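Speaker notes – "The Checklist Will Not Save You"
Trevance regional operations meetup, September 11, 2026
Slot is after lunch. Keep water nearby. Skip the joke about the projector, it died last time.

OPENING

Thank Yolanda for the invitation. Say up front that she asked for a talk in favor of checklists and I told her I would try.

Ask for hands: who filled in a checklist this week? Leave hands up. Keep it up if you read every line before you ticked it. Wait. Let them look at each other.

I'm not against checklists. I use one to pack for trips and I still forget the charger. My problem is with what we claim for them. Somebody has a bad day, a line gets added to a form, and the form goes in the report as the fix. Then we all go home.

WHERE THE EVIDENCE IS THIN

People in our line of work love to bring up aviation and surgery. Fine. Those are small teams, trained together, reading aloud to each other, with a few items per list. Ask how much of that is true where you work. At Vostach, when I was there, the closing checklist was done by one tired person standing at a counter with a pen on a string.

Slow down here. The usual claim is "we brought in a checklist and errors went down." Questions to put to anyone who says it:

Went down compared with what month?
Who was counting before?
Did the people who report errors change?
What else changed that spring? New manager? Fewer orders?

I have sat through a lot of these before-and-after charts. Most of them start at the worst month on record. Any line that starts at the worst month goes down afterward. You could have bought everyone a cactus.

THE VOSTACH STORY

Tell it straight, don't dress it up. Keep under five minutes.

We had a goods-in form with 161 items on it. It had started out with 8. I went back through the old versions in February and tried to match each added line to a reason. For a lot of them there was no reason anyone could give me. One line asked whether the side gate was locked. The side gate had been bricked up before I joined. It was ticked "yes" every single day, which I suppose is correct in a way.

Pause for the laugh, if there is one.

Then Sherif Ezzat, who ran the evening shift, left one form on a clipboard with 2 items swapped around, so that "yes" was the wrong answer to both. It came back all yes. He did it again the next evening with the same result. He didn't write anybody up for it and I think he was right. The form was taking the time that the checking was supposed to take.

Be careful with this one. It's a single site, one shift, and two evenings. If I'm going to complain about other people's charts I can't wave this around as proof. Say so out loud.

WHAT A TICK MEANS

A tick can mean I looked. It can mean I looked yesterday. It can mean I know this is normally fine. It can mean my boss wants the page full. On paper they are the same mark, and the person reading the file later has no way to tell them apart.

Gál sold us a tablet version that was supposed to fix this with time stamps. What we got was time stamps. Very fast ones, near the end of the shift. (Don't get drawn into a debate about the vendor. If somebody from Gál is in the room, be nice.)

TESTING A LIST BEFORE YOU TRUST IT
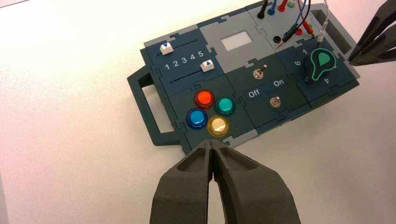 So before anybody rolls a list out, I'd want to see it fail. Give it to someone who doesn't know the job. Set up a fault on purpose and see whether the list catches it. If it can't find a fault you put there yourself, I don't see why it would find one you didn't.

Expect to be told there is no time for this. There was time to write the form, and there will be time to fill it in every day for years.

Things I'd accept as decent evidence, and I'm easy to please:
– a planted fault, found more often with the list than without it
– a count that started well before the change
– a site that didn't get the list, for comparison

Silley is the only place I know of that has tried the last one. Four depots got the short list and the others carried on as before. They told me the gap was small and they weren't sure it was real. I trust that answer more than most of what I hear at these things. Check with them again before quoting it on a slide.

IF TIME IS SHORT

Cut the tablet part. Keep the side gate.

WHAT I'D DO ANYWAY

People will want something to take back with them. Offer this, without overselling it.

Take one line off for every line you add. Put a name and an expiry date on each item. When the date passes, the line goes unless that person argues for it. Read the list aloud with a second person if you have one. If you don't, keep it very short.

I can't show you that any of this works either. It costs less, and if it does nothing you'll have lost less by it.

QUESTIONS

Likely: "Isn't a bad checklist better than none?" Maybe. Ask them how they would find out.

Likely: auditors want the long form. Yes, they do. Yolanda has dealt with this more than I have, so hand it to her.

Leave the clicker on the lectern for the next speaker.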